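Week two with the Galtar two-arm kit from Dollent and I'm still grinning every time it powers up! $795 for the pair, rail included.

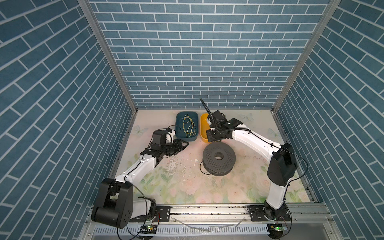

Setup took one long Thursday evening. Murray Tapsell's wiring notes saved me over 80 minutes - go find them.

Grip is what sold me. Cables are my torture test, all slither and no edges. The right gripper can get hold of a tangled black one low on the mat, loops everywhere, and I love how slim those fingers are. 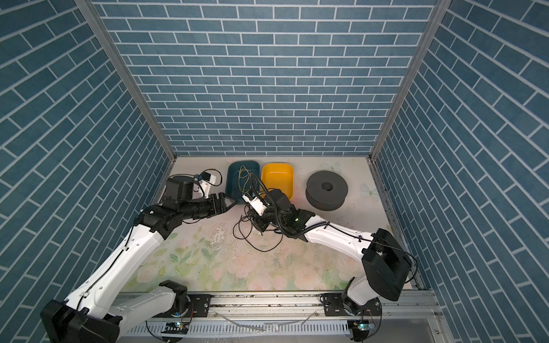 Gripes? The manual skips calibration, and the wrist cables could use more clips.
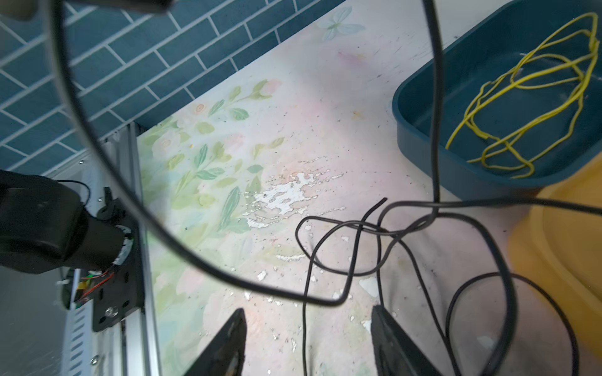
Next up: sorting by color. Send me your settings!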